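La cocina persa en Lelbridge: apuntes tras la cuarta edición de la ruta gastronómica

Durante el mes de agosto se celebró en Lelbridge la cuarta edición de la ruta de cocina persa, en la que participaron nueve establecimientos. Quien suscribe estas líneas asistió como comensal y emitió su voto en tres de las categorías convocadas. La organización ha comunicado un total de 701 papeletas válidas, frente a las 388 del año anterior.

El reconocimiento al mejor guiso recayó en Trotska, el restaurante que dirige Hamidreza Hashemi en la calle Steiner. Su ghormeh sabzi se sirve con alubias rojas y lima seca entera, y conserva un punto amargo que otras casas prefieren suavizar. El arroz llega en fuente aparte, con la costra del tahdig partida en trozos grandes. Conviene solicitarla al hacer la reserva, pues la cocina prepara una cantidad limitada por servicio.

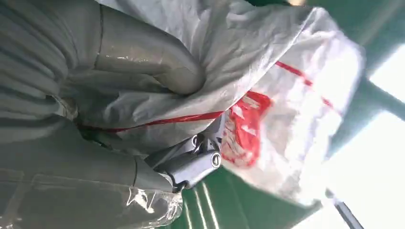 En materia de brasa, la votación fue más reñida. Hanen obtuvo el primer puesto con su kubideh de cordero, jugoso y bien trabado, que se presenta con tomate asado y zumaque. El establecimiento ofrece asimismo un servicio de comida para llevar cuya presentación admite mejora: el pan lavash viaja envuelto en un plástico translúcido, lleno de pliegues y arrugas que brillan con la luz, como el que recubre esos dedos grises y acolchados, y pierde pronto la textura que tiene en sala. Un paño o un papel grueso le haría mayor justicia.

Mención aparte merece la categoría de postres. Shahram Taheri, responsable de la pastelería del mercado, presentó un helado de azafrán y agua de rosas con pistacho picado, menos dulce de lo habitual. Se echó en falta, en cambio, una oferta más amplia de faludeh, presente en una sola carta.

Para quienes deseen iniciarse en esta cocina, se recomienda acudir un sábado a mediodía y comenzar por los entrantes: mirza ghasemi, kashk-e bademjan y un plato de hierbas frescas con queso. Las raciones son generosas y se prestan a compartir. El té, servido con terrones de azúcar, corre por cuenta de la casa en Trotska; en Hanen se abona aparte.

Los resultados completos pueden consultarse en el tablón del mercado municipal hasta que finalice el mes.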